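Dressing Table FAQ - Garow Vanity and Tidy Tabletop

Last updated 2018-11-12

We get such lovely post about dressing tables, and the same questions keep popping up, so we've put the answers in one place. Most of them are about the Garow, the white vanity in our Cikanbridge showroom, but plenty will help with any table you already own.

What does the Garow look like close up?

It's a proper romantic piece! The top is glossy and curved, and the oval mirror has a thick white frame carved with scrolls and leaves, plus one big rose. Thin gold trim picks out the scrollwork. The little drawer has its own rose in gold and white, with a small rosette on either side.

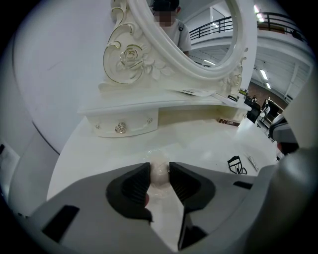 How do I dust all that carving?

A soft, dry make-up brush is brilliant for this - a big fluffy one you've retired from powder duty. Start at the top of the mirror and work down. Wipe the tabletop last with a barely damp cloth. Please don't use cream cleaners on the gold, as they'll wear it away.

How much should I keep out on top?

Less than you think, but more than the magazines show. Our own rule is 8 things at most, and everything else goes in the drawer or in a basket nearby. The small stuff is what gets you. Hairpins, lids and tiny tubes creep outwards until there isn't room for your elbows, so give them a dish of their own.

Where should the eyelash curler live?

Near the front, where you can pick it up by the handles without knocking anything over. Brushes can lie further back if you haven't got a pot for them, and a small jar is happy over to one side.
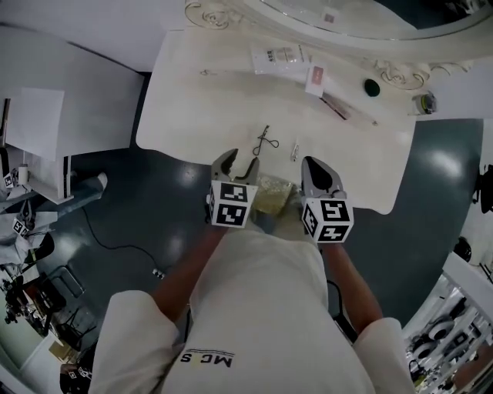

Keep a bit of clear table right in front of you as well, wide enough for both forearms. It makes such a difference when you're doing your lashes and need a steady hand! Old plastic bags and empty packets can go straight in the bin at the end of each tidy.

How often do you tidy yours?

Every evening for two minutes, then a proper clear-out in March, when everything comes off and old mascara gets thrown away. I look forward to it more than I should.

Can I get a matching stool?

Yes, the Arard stool goes beautifully with it. The seat is 16 inches across and tucks right under. If you'd like something plainer, have a look at the Geerts, which comes in white or grey.

Will the table mark if I spill nail varnish?

It can do. Blot it, don't rub, and keep remover well away from the gloss. A sheet of paper under your hands while you paint is the cheapest protection going.

Can I see one before I buy?

Please do! The Garow is upstairs at Cikanbridge, and you're welcome to bring your own make-up bag and try laying everything out on it.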